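The White Cabinet at Brollel: Gallery
Text and photos: the Brollel reading room

Welcome to our gallery page. Many visitors ask us about the white cabinet, and so we decided to give it a page of its own. It came to us from the old Skelell guesthouse, where it held plates and tablecloths for many years. Now it holds novels, and we think it does this work very well.

The reading room itself is small. We have 2,000 titles in our catalog, but most of them live in the storage upstairs. Only a few books at a time go into the cabinet, and we change them every 11 weeks. The cabinet is for books which we like to look at also from the outside — the good hardcovers, with a nice spine or an interesting color.

Please click on a picture to see it larger. The captions were written in the evening after closing, so please forgive small mistakes.

The open shelves

The middle shelf has "The Giant O'Brien" by Hilary Mantel, in a pink hardcover. The dark olive-brown book with gold lettering lies flat on the shelf above, and a red one stands in the narrow compartment on the right.
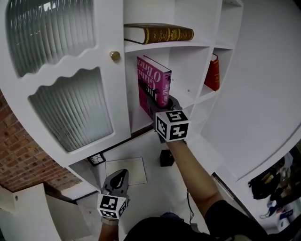 Visiting the cabinet

The cabinet is open to everybody during reading hours, from 2 in the afternoon until 6. You may take any book out and read it at the long table or in the armchair near the heater. It is not necessary to be a member for this. For taking a book home you need a card, and the card costs 4 dollars for the year.

We ask you to hold the book by the middle of the spine when you take it out, and not to pull on the top edge. Old bindings become weak exactly in this place. If a book feels tight on the shelf, please ask at the desk.

About the doors

The glass in the doors is frosted and ribbed, with wavy edges, and we are often asked if it is original. We believe yes. Mrs. or Mr. Echeverri (the signature on the old bill does not tell us which) sold the cabinet to the guesthouse, and the bill speaks of "doors with glass." The white paint is from us. Under it there was a green color, and under the green a brown one. We used the Kalletti furniture paint, two coats, and left it to dry for a full week before the first book went in.

The next change of books is in June. If you have a hardcover with a beautiful cover and you want to lend it for the cabinet, bring it to the desk with your name on a piece of paper inside.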